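Okay, week six, and I promised we'd finally get to desk setup. I know it sounds like filler next to the typing drills! But half of you told me your necks hurt, so let's fix that before the April assignment.

Start with the surface. Clear more of it than you think you need (books up on a shelf, cups somewhere else entirely), then get your folding stand out and lay it flat. Mine has notches along the support arms, and the notch you pick sets the height. Do both sides the same or the whole thing leans, as Welington found out in the Nadcombe section.
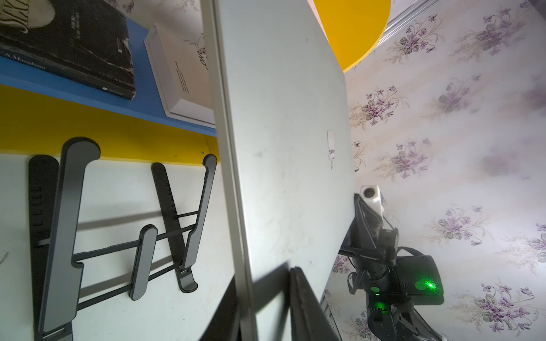

Once the height feels right, open the laptop and sit the way you normally sit, slouch and all. Your eyes should land near the top of the screen. If you're looking down, go up a notch and try again. With the laptop raised you'll want a separate keyboard, and we have loaners in room 455, so just ask Kelly Pacheco.

For next time: set up your own desk at home, write me half a page on what you changed, and bring your stand if you have one. Wipe the lid too, please, I've seen some of them!

Rocha Study Skills, Room 455 | Questions: ext. 1349 | Back to top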